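Flerkberg sneak into the final off the very last ball
Sep 16, 2019

I've lost most of my voice, so it's a good thing I get to type this one. Flerkberg are in the women's league final! They beat Jerneo by two wickets at Wuso on Saturday, off the last ball, with their number ten batter face down in the dirt at the far end and half the crowd still asking each other if she'd made it.

She'd made it. The umpire at square leg had a perfect view and didn't even hesitate, though it felt like a good long minute from where I was standing.

Chasing 117 doesn't sound like much. I said as much at the break, out loud, to a family of Jerneo fans who were very nice about it and who I then avoided for the rest of the afternoon. But the Wuso pitch has been slow all summer and this was the slowest I've seen it. The ball would land, have a little think, and then turn up at the bat well after the batter had finished her shot. Two of the Flerkberg top four were out chipping it straight to someone in the ring, and both of them walked off looking at the pitch like it owed them money.

Let me go back a bit. Jerneo won the toss and batted, and I think that was the right call, because they'd watched the morning game on the next strip and seen how it went for the side batting second. Their openers put on a really solid start. Nothing fancy, lots of pushing it into the gap at midwicket and running hard, and Flerkberg's fielding in that first stretch was (I'm sorry, I love them) pretty bad. There was a dropped catch at cover, and then an overthrow off the very next ball that went all the way to the rope.

Things changed when the spinners came on together. Flerkberg don't usually do that. They like to keep one end for the quicker bowlers, and I've complained about it in this column before, so I'm claiming a tiny piece of the credit. The runs dried up almost at once. Jerneo tried to sweep their way out of trouble, lost three wickets in a hurry, and after that it was singles and the occasional scruffy two behind the wicket. One big over near the end got them up to something they could defend.

The crowd was terrific, by the way. The league says more than 1,000 people came through the gate, and I believe it, because the line for noodles went right back past the sight screen and had to be moved twice so the bowler's end was clear. There were kids everywhere. A couple of them had made a Flerkberg flag out of a bedsheet and ran it up and down the boundary every time there was a four, and there weren't all that many fours, so they must have been well rested. 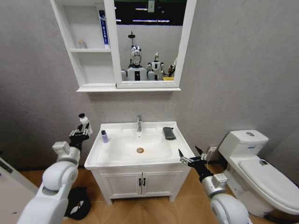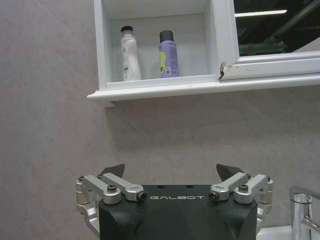 White bathroom cabinet with an open shelf on the left.

So, the chase. Flerkberg started badly, then recovered, then started badly all over again. For a while the only person who looked comfortable was Qiuyue Xiao, who came in at number five and did what she's done all season, standing a long way outside her crease and hitting everything late. If you haven't watched her bat, it's a funny sort of technique. She barely lifts the bat at all. The first few times I saw her I thought she was carrying an injury. But on a pitch like that one it's exactly what you want, and she was the only player on either side who seemed to be waiting for the ball and not going looking for it.

Wickets kept falling at the other end. There was a run out that I still don't understand, with both batters calling yes and both of them stopping, and a good low catch at point that got a round of applause from everybody, Flerkberg fans included. Jerneo's captain was moving her field for nearly every ball by then. I thought she got it mostly right. The one thing I'd quibble with is that she kept a slip in when the runs were getting tight and then took her out right at the end, and, well, you'll see.

It came down to 15 needed from the final over, with Xiao on strike and two wickets left to fall after the one that had just gone. Mingxuan Han had the ball. I can't think of many people I'd less like to face in that spot. Han had bowled beautifully earlier on, full and straight and just a touch slower than it looked, and she hadn't given away a single boundary all day.

First ball was a yorker. Xiao dug it out and it rolled back to the bowler. No run. The family of Jerneo fans went completely wild.

Second ball, a bit shorter, and Xiao helped it around the corner for four. Third ball she hit hard to long on, and by rights it was a single, but they ran like mad and got two. Nine wanted from three balls. I had my hat over my mouth.

The fourth one was the shot of the day, and I'll be telling people about it in December when there's no cricket on and they've stopped listening to me. Han went for the yorker again and missed by the smallest amount, and Xiao just leaned back and lifted it straight over the bowler's head for six. It also took her past 1,000 runs for Flerkberg in all league games. She had no idea. A teammate told her about it in the team huddle afterward and she said, "Oh, good," and went to look for her water bottle.

Three to win from two balls. Xiao drove the fifth to deep cover, and I think she wanted two, but the throw was flat and fast and she had to settle for one. That put the number ten on strike, needing two, with no slip in place.

You can guess where she hit it! It was a thick edge, right through the spot where the slip had been all afternoon, and it trickled down toward third man with two fielders tearing after it from different sides. They got in each other's way just for a moment, and that was enough. Xiao was home easily. Her partner threw herself full length, the throw came in to the keeper, the bails went flying, and then there was that awful wait I mentioned at the top before the umpire shook her head.

I caught up with Xiao about ten feet from the boundary, with people trying to hug her from every direction. I asked what she'd said to her partner before that last ball.

"I told her to hit it anywhere and run," she said. "I would've said something smarter if I had thought of it. She was much calmer than me."

Did she think it had gone when they still needed nine?

"No, three balls is a lot of balls. I thought it had gone when I missed out on the first one. I was pretty annoyed with myself about that one."

Han was generous too, and she didn't have to be. She sat on the steps with her boots off and talked to anyone who came by. "I'd bowl the same ball again," she told me when I brought up the six. "I'd try to land it a foot fuller. She has had me a couple of times this year, and I've had her a couple of times. Today was her turn."

I do feel for Jerneo. They've been the better side for a lot of this season, they beat Flerkberg in the league game back in the spring, and if they'd held on here I don't think anybody could've said it was unfair. Their young keeper in particular had a super match. She stood up to the stumps for nearly everything and hardly let a ball past her, on a pitch where it was creeping along the ground one minute and hopping up at her gloves the next. Keep an eye on her next year.

Now for the final, which is against Feng. They won their own semifinal without much fuss on the Saturday morning and then stuck around in a row of folding chairs to watch this one, very relaxed, eating grapes. Feng have the best new-ball attack in the league, and Flerkberg's top order hasn't exactly been putting people's minds at ease, so I'd have to call Feng the favorites. But they haven't had a close game in weeks, and Flerkberg seem to have nothing else.

A couple of team notes before I go and make some tea for my throat. Flerkberg's opening bowler came off late in the Jerneo innings holding her side. I was told it was a cramp, and she did pad up later on, so fingers crossed. And the coach wouldn't say if the two spinners will bowl together again, though she did smile when I asked, and I'm choosing to read a lot into that.

The final is at Wuso again, on the main strip, with the gates opening an hour before the toss. Parking was a mess this time and I can't see it getting any better, so walk if you can, or come on the bus that stops by the north gate. Bring a hat. And if the bedsheet kids are reading, I'd like to see a bigger flag.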